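Motion stack update: what changed in the planner this quarter

Since the last newsletter most of our time has gone into one piece of software, the layer that sits between the perception output and the arm controller. Inside the group it is called Flimum. Several of you on the shared branch have asked why your old configs stopped loading in April, so this item covers that as well as the more interesting parts.

The short version is that Flimum now plans against a live scene model, the gripper approach is computed separately from the transfer motion, and the config format has a version number in it. The last of these is what broke your configs. The fix is at the end.

Why we moved off the static scene

Until this year the planner read a scene file at startup and trusted it for the rest of the session. The file held the table, the arm base and whatever objects the operator had typed in. It worked well enough for demos where the objects went back to the same marks every time. It worked badly for anything else. If a cup was bumped a few centimetres, the planner would still route the arm around the place where it used to be, and the new position would be treated as free space.

We lived with this by restarting often. Dace Vanags kept a tally of restarts over one stretch of bench work and got to 104, of which she put the large majority down to a stale scene. That tally was the argument for doing the work properly.

The replacement takes object poses from Skotar, our perception service, and writes them into the collision scene whenever they change by more than a set threshold. The default threshold is eight millimetres. Below that we ignore the change, as the pose estimates jitter by a few millimetres even when everything is still and we did not want the planner throwing away a good path over noise. You can set the threshold per object class. Bowls and cups are fine at the default. Thin flat items need a looser value, for reasons covered further down.

When a pose changes during a motion, the planner checks the remaining part of the path against the new scene. If it is still clear, nothing happens. If it is blocked, the arm slows to a stop along its current path and a new plan is requested from the stopped position. We considered blending straight from the old path to the new one without stopping and have left that for later. The stop costs time, but the behaviour is easy to predict and easy to read in the logs.

Splitting approach from transfer

The second change is structural. The old planner treated a pick as a single problem: get from here to a grasp pose with the fingers open. It now solves two. Transfer takes the arm from wherever it is to a standoff pose above the object. Approach takes it from the standoff down to the grasp in a straight line, at reduced speed, with a much tighter collision margin.

The reason is the margin. On a small table you cannot keep a generous clearance around every object and still reach between them. With a single margin for the whole motion we were stuck choosing between paths that passed too close during the fast section and picks that failed to plan at all. Alcides Tello wrote the split version over a couple of weeks and the planning failures on our crowded layouts dropped straight away. The transfer margin is now forty millimetres and the approach margin is five.

The elbow turned out to need its own treatment. With low objects in reach, the planner was happy to find solutions where the gripper was well clear of a bowl and the upper segment was hanging just above it. Technically there was no collision, but any later correction at the wrist could lower the segment. We added a soft cost on link height above occupied parts of the table, so the solver now favours keeping the long segment high when there is something under it. It is a cost and can be outweighed, so you will still see the arm pass over objects. It should be doing so with room to spare.

If you use a custom cost file, the new term is called link_height_occupied. The default weight is 2. Setting it to zero gives the old behaviour.

The regression set

We now have a proper regression set for the planner, which we should have had much earlier. It contains 127 recorded scenes, each with a start configuration, an object list and a target. For every scene the runner checks whether a plan is found, how long it took, the minimum clearance along the path and whether the result is repeatable with a fixed seed.

The full set takes a little over twenty minutes on the build machine, so it runs on merge to main and not on every push. There is a smaller smoke set that runs on push and finishes in under a minute. Please do not add scenes to the smoke set without asking. It has already grown once and had to be trimmed.

Most of the recorded scenes are simple tabletop arrangements with a few household objects. We picked them for variety in height and footprint: something tall and narrow, something wide and low, something flat. That combination exercises nearly every part of the planner and is quick to reset by hand. A number of the scenes came from the Espinoza bench, where the table is larger, and a few are synthetic layouts built to trigger particular bugs. The synthetic ones are labelled with the issue number.

Contributions are welcome, especially failures. If the planner does something odd on your setup, run the capture command before you move anything. It saves the scene, the robot state and the planner seed into one file, and that file can go straight into the regression set. A written description of what happened is helpful too, but without the capture we often cannot reproduce the problem.

Known problems

Flat objects are still the weak spot. Skotar fits a box to each detected object, and for something small and low lying on the table the fitted height can fall to nearly nothing. The planner then treats it as part of the surface. We have put in a minimum height of ten millimetres for all object boxes, which stops the object disappearing from the collision scene. It also means the grasp height is wrong by however much we padded. For now the grasp planner reads the unpadded box and the collision checker reads the padded one. This is not elegant and we expect to replace it.

Pale objects on a pale tabletop are the second problem. Segmentation gets noticeably less stable when the colours are close, and worse again in dim, warm light. Dace has been testing with the exposure locked, which helps with consistency between sessions but does not help with contrast. Glossy surfaces are a related issue. Highlights inside a bowl can split it into two detections, and the tracker then spends several updates deciding which one to keep. There is a merge step for overlapping detections in the development branch of Skotar. It is off by default.

Third, the replanning stop can chain. If an object pose keeps hopping back and forth across the threshold, the arm will stop, replan, start and stop again. The log line to look for is "scene changed during execution" repeated with the same object ID. Raising the threshold for that class will get you going. A proper fix needs hysteresis in the scene updater, and Alcides has that on his list for next quarter.

Last, cables. The planner does not know about them. If you have added anything along the arm or changed where the wiring runs, check the joint limits in your local config before running at full speed.

Tooling

The log viewer has been rewritten and now lives in the Brostard repository with the other desktop tools. It loads a capture file and lets you step through a plan with the collision scene drawn alongside it. Clearance is plotted under the timeline, so you can click on the lowest point and see which link and which object were closest. The old viewer will keep working until the next release and will then be removed.

One note on file size. Captures now include point clouds by default, and a long session adds up. The largest one we have received so far was 952 MB. If you only need the planner side, use the no-cloud option and it will come out at a few megabytes.

Fixing your config

Open your planner config and add a version line at the top with the value 3. Then rename the margin field to transfer_margin and add approach_margin beneath it. If you had a margin smaller than forty millimetres, keep your value for the approach and use the default for the transfer. Run the config check. It will list any remaining fields it does not recognise, and in most cases those can be deleted.

If the check passes and the planner still refuses to start, the likely cause is a cached scene file from the old format. Clear the scene cache directory and try again.

Questions about the planner go to Alcides and questions about perception go to Dace. The planner channel is the best place for both, so the answers can be found again later. The next item in this series will cover the grasp scoring changes, which are being tested on the bench now. 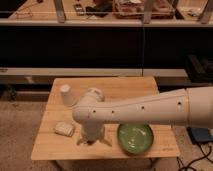
The arm over the test table, with the cup and green bowl in reach.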